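Zanivon releases Lestance 6, planning and perception software for hand-held gripper data

IRKSTEAD, May – Zanivon today announced the general release of Lestance 6, the latest version of its software for turning hand-held gripper recordings into grasp plans for robot arms. The release is available to all licence holders from this month and replaces version 5 for new installations.

Lestance takes recordings made by people working with hand-held grippers in ordinary rooms and prepares them for use in training and testing. It estimates the path of each gripper, marks the moments at which the fingers close and open, and checks whether a given arm could reach the same positions. Earlier versions did this for one gripper at a time. Version 6 handles two grippers in a single recording and places both on a shared timeline.

The main change for existing users is a new contact module, developed by Zanivon's perception team in Irkstead. The module looks for the edge of an object between the fingers and proposes a grasp point, a closing direction and a finger opening. It has been designed with thin-walled household objects in mind, such as bowls, cups and trays, where the fingers must pass on either side of a wall. In internal tests on 40 recorded tasks, the module reduced the time spent correcting labels by hand by almost 40 per cent compared with version 5.

"Our users record in kitchens, bedrooms and workshops, and the software has to accept those rooms as they are," said a spokesperson for Zanivon. "A planner that works only on a plain bench is of limited value to them. Version 6 is a considerable step towards software that copes with patterned cloth, shiny packaging and dishes stacked inside one another."

Lestance 6 also introduces a revised review screen. Operators can step through a recording, accept or reject each proposed grasp, and send uncertain cases to a second reviewer. Rejected grasps are kept with a reason code so that they can be used when the contact module is next retrained. Export formats are unchanged, and projects created in version 5 will open without conversion.

The software was trialled before release by Gunawan, a contract data preparation firm, which used it on household tidying and stacking tasks. Thirteen changes requested during the trial have been included in the final version, among them a clearer warning when one gripper passes out of view and a faster search across long recordings. Gunawan will continue to receive early builds under an agreement between the two firms.

Version 5 will be supported with security and stability fixes for a further six months. Training sessions for reviewers will be held online, with a Saturday session for teams unable to attend during the working week. Customers with a current support contract may upgrade at no extra charge – other customers should contact the Zanivon sales office for terms.

Notes to editors

Zanivon develops control, perception and planning software for robot manipulation and is based in Irkstead. Lestance is its main product line. Enquiries from the press should be sent to the Zanivon communications office.

The contact module in Lestance 6 treats each finger pad as a separate surface and estimates its position from the view of the gripper's own camera. A typical case is a brown bowl tipped over the rim of a pale green tray, with one blue-lined finger inside the opening and the other outside, so that the wall of the bowl lies between the two pads. The module must separate that wall from the tray and from the striped quilting underneath before it can propose a closing direction. Where a second gripper is at work in the same view, its position is matched against its own recording and both paths are shown together on the review screen. 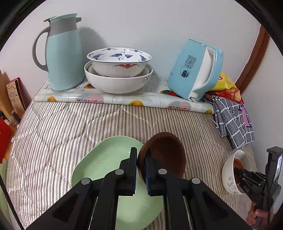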